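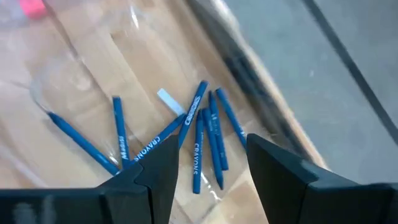

Teaching a Robot Arm to Put Away Stationery
Final report, Manipulation Lab course, Lilside track

1. What we set out to do

Our proposal promised a robot that could tidy a desk. The version we handed in picks up crayons, pens and markers one at a time and drops them in a clear bin, provided the table is the right table. We consider this a reasonable reading of the word "desk."

We did not program any of the motions. One of us drove the arm by remote control, the software recorded the wrist camera, the fixed camera and the joint positions, and a policy was trained to copy what it saw. We called the project Ova. The name was chosen before we had a subject and stuck for want of a better meeting.

2. Collecting demonstrations

We planned on 3,000 demonstrations. We recorded 1,507 and kept all but 320 of them. The ones we threw out were mostly operator error: closing the gripper early, closing it on nothing, or closing it on two crayons and pretending that was the plan.

Crayons were the worst of it. They roll, and when they lie side by side the fingers need a gap that may not exist. From the wrist view, eight blue crayons on a shiny plastic bag give you plenty of glare and no color differences to work with. The first operator aimed for the middle of a bundle every time. The second nudged the bundle apart with one finger and then grasped. The policy learned both habits and at first could not decide between them, so it hovered.

After a week of hovering we wrote down some house rules:

Approach from straight above.
Turn the wrist to match the crayon before going down, never on the way.
If two are touching, take the outer one.
Stop the recording before you scratch your nose.

Pens were easier to grip and harder to see. A black pen overlapping a dark blue one reads as a single long pen to a tired operator at 320 by whatever our preview window was set to, and black gripper fingers do not help. Clear acrylic bins looked like a tidy choice when we ordered them. Through the cameras, a clear wall is mostly a rumor, and several early demonstrations end with a pen balanced on the rim.

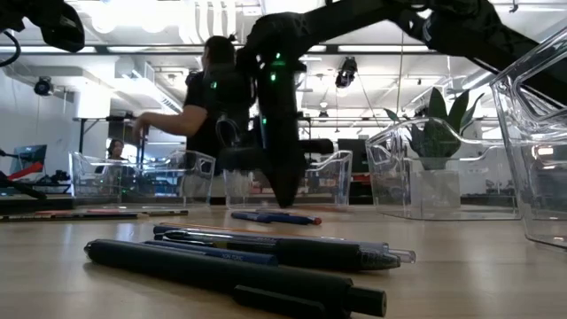 3. Training and results

We trained on the Skademberg cluster overnight, in the queue behind everyone with a real deadline. The final policy got 300 test attempts. It did well on single objects with clear space around them and badly on anything overlapping. Its most common mistake was a perfect copy of ours: going for the middle of the bundle.

Dropping the pre-rules recordings and retraining on the rest made the arm noticeably less indecisive. We had assumed more data would win. We would now rather have half as much, driven by people who agreed beforehand on how to pick up a crayon.

4. Left undone

The Bastos controller has a lag that we measured late and never corrected for. We also never tried opaque bins, though they were in the budget from January on. Both items go to next year's group, along with the crayons.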